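The Long Table at Dadier

Observance of the Lenten fast in the parish towns of the Dadier valley has changed more in a single generation than in the century before it. Older residents recall a season that governed the whole of public life. The bakery stopped making sweet bread, the dance hall closed its doors, and weddings were put off until after Easter. Meat, eggs, milk and oil left the kitchen together. Today the fast is kept by a smaller share of households, and those who keep it do so in many different ways.

The parish register for the season, in which families may record their intention to fast, listed 932 names in its fullest year. The most recent register holds 68. Clergy in the valley caution against reading too much into the second figure. Signing the book was once expected of every head of household, and many people who fast today see no reason to put the matter in writing.

What has survived, and in some places grown, is the common meal. In Dadier it is served in the parish hall each evening from the first Monday of Lent, once the evening service has ended. The menu is fixed by custom: lentils or white beans, bread without oil, pickled cabbage, boiled potatoes and dried fruit. No charge is made. Guests sit at a single long table, which is extended with trestles as the weeks go on, and the youngest person present breaks the first loaf.

The meal began as a practical measure. When the woolen mill at Midus was still operating, workers on the late shift came home after their families had eaten, and the parish kept a pot warm for them. The mill closed, but the pot remained. Attendance now includes retired mill families, students from the agricultural college, and a steady number of people who belong to another faith or to none.

This last group has raised questions that earlier generations did not have to consider. Is a person who eats lentils for forty days without prayer keeping the fast? The position of the parish, set out in a short leaflet available at the hall door, is that the table is open to anyone who is hungry and that the fast itself is a matter between the individual and God. The leaflet asks only that guests refrain from bringing meat or alcohol into the building and that they remain standing for the blessing.

In Ayele, 17 miles up the valley, the congregation has taken a stricter course. The evening meal is reserved for those who attended the service, and it is eaten in silence while a psalm is read. Visitors are welcome to attend, and several make the drive each week for that purpose. They describe the quiet as the main attraction. One regular guest remarked that she could hear the spoons for the first few evenings and after that she could hear the psalm.

The two practices are often set against each other in conversation, though families move between them without difficulty. It is common for a household to eat at Dadier on ordinary evenings and travel to Ayele for the final week.

Private observance is harder to describe. Many younger adults give up a single thing in place of the full list of foods. Coffee is a frequent choice, as are sugar, television and the telephone after supper. Some older members of the congregation regard this as a thin version of the discipline. Others point out that a person who gives up milk but never liked it has surrendered very little. The parish at Flirov has attempted to join the two approaches by asking each household to keep the traditional fast on 2 days of the week and to choose its own sacrifice for the rest.

The season ends, in all of these places, with food. On the night before Easter, baskets of eggs, soft cheese, ham and braided bread are carried to the church to be blessed, and they are opened in the yard afterward by candlelight. People who have fasted strictly are advised by their elders to begin with the bread and wait an hour before touching the ham. The advice is given every year and is rarely followed.

In Dadier the long table stays in place for one more week. The lentils are gone by then, and families bring what they like. The trestles are put away when attendance falls off, and the hall returns to its usual calendar of choir practice and language classes. The register is closed and placed in the sacristy with the others, which fill most of a shelf.
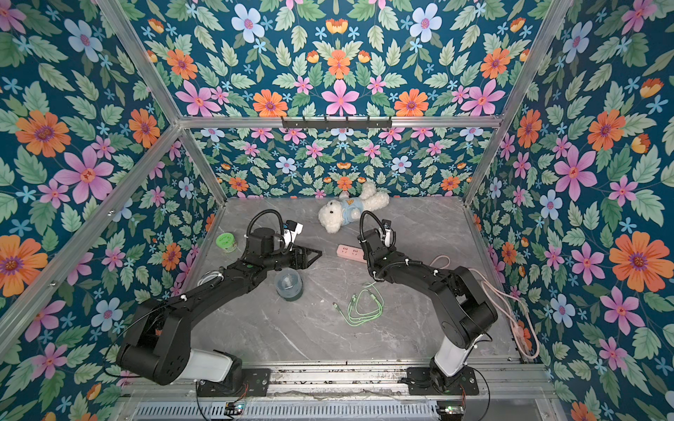

A reader in Midus writes that the pot was never only for the late shift. Her mother ate from it through two winters when there was no work at all, fast or no fast, and was never asked whether she had been to the service. She would like that added to the leaflet.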